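Gripper letting go after e-stop – anyone else?
Robots and Automation > Faults and Safety
14 replies

tinsnips
12 July 2018
Got a problem on the PC strip-down cell and I'd like opinions before I start an argument with the supplier. Small cobot arm, Wivach gripper, job is pulling parts out of old desktop towers and setting them in a printed tray. Hit the e-stop during a lift and the gripper opens. Not every time. I had a hard drive come down on the board from a fair height, and my hand was a good deal nearer than I'd have liked.
Supplier says the fingers "retain grip on loss of power". They plainly don't. Firmware is whatever it came with.

Ambrose
Mine has held through every stop I've thrown at it. Are you sure it's the stop and not your program opening the fingers on restart? Seen that one more than once.

tinsnips
It drops before restart. I'm stood there watching it with the button still pushed in.

flangehead
"Retain grip" on a data sheet means it did so once on a bench with a nice square block. I'd want to know the load, the finger pads and how long they waited. They never print that part.

Dee_R
We logged ours at Flillitz after a similar scare. 1,036 cycles, with a stop thrown in the middle of 300 of them, and 14 drops. The other 286 held fine, so if you'd only tried it a dozen times you'd have signed it off and gone home.

Ambrose
14 in 300 could be worn pads.

Dee_R
New pads at the start. We changed them again halfway and the drops carried on.

flangehead
What was it holding on the 14?

Dee_R
Mostly drives. A couple of memory modules. Never a processor, but we grip those at a lower force so I wouldn't read much into it.

old_relay
How is the tool power wired? If the e-stop kills the tool supply along with the arm, the gripper controller browns out on the way down, and some of them send one last twitch to the fingers. Put a scope on the supply at the wrist. If you see it sag slowly and not drop clean, there's your culprit.

tinsnips
It's fed through the wrist connector, so yes, goes off with the arm. I'll borrow a scope.

Malcolm Sedgwick
I fitted a few of these for Privlow and I think you're all being hard on the gripper. Nothing in that price range is sold as a safety device. The risk assessment should assume the part falls. If it can fall on someone's hand, the layout is wrong, whatever the fingers do.

flangehead
Fair, but then the sales sheet shouldn't say it holds. People read that and leave the guard off to save 700 quid.

Malcolm Sedgwick
People leave the guard off because they want to reach in. Don't blame the paperwork for that.

tinsnips
I do reach in, I'll own up to that. Cables snag and somebody has to clear them. Layout for those asking: tower on its side on the slatted table, tray to the left of it, arm comes down from the top. So everything lifted out has to travel over the open case, and there's no way round that without moving the tray.
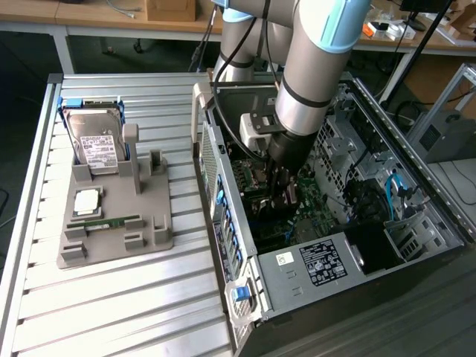

old_relay: I'd worry less about the drop and more about the carry. A drive going from that case to that tray gets swung sideways, and if the stop comes in mid-swing the part has some speed on it. It won't land straight underneath. Did your drive fall straight down, or get thrown?

tinsnips
Bit of both. It hit the board and skidded. I'd put it down to the bounce but you may be right.

Dee_R
We slowed the carry after our test and had fewer drops. Didn't get rid of them. I wouldn't call that a fix and I told our lot so.

Ambrose
Still not convinced it's the gripper. Same model, same job near enough, no drops here. Until there's a scope trace this is guesswork.

flangehead
How many stops have you thrown at yours?

Ambrose
Didn't keep a tally. Plenty.

flangehead
Right.

tinsnips
Scope is promised for next week. Meanwhile the cell is off and I've taped the start button over – crude, but the night shift can't read my mind. Supplier has offered a firmware update in August with "improved hold behaviour", and won't say what it improves. If anyone has had it early, post the version number please.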